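Kellemetti Adds Washable Table Runners and Covers to Office Meeting Room Line

2021-06-29
By Petronella Le Roux

Kellemetti, a supplier of textiles for shared workplaces, has extended its meeting room line with 12 table covers and 20 matching runners. The covers fit standard rectangular tables and are sold in checks and solids. All items are machine washable at 60 degrees Celsius.
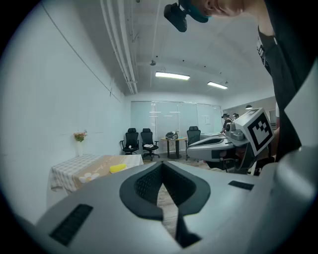

The runners are cut narrower than the covers so that the base pattern remains visible on both sides. Each is hemmed on four edges and can be used with any cover in the line. A beige runner with a white flower print, laid over a white-and-gray checkered cloth, suits rooms with plain white walls and black mesh chairs. A slim vase at the back corner leaves most of the surface free for work.

"Office tables get marked quickly, and refinishing is slow," said Vusumuzi Ntuli, product manager at Kellemetti. "A cover comes off on Friday and goes back on after the wash -- no tools, no clips."

Orders ship from the Joubert warehouse. The first production run is limited to more than 2000 pieces, with a second run planned for November.

Press contact: Do-yoon Han, Kellemetti

12 shares | 2 comments

S. Mokgethi
Do the checks come in a round size?

Gadisa G.
We have the solid one. Washes fine, needs ironing.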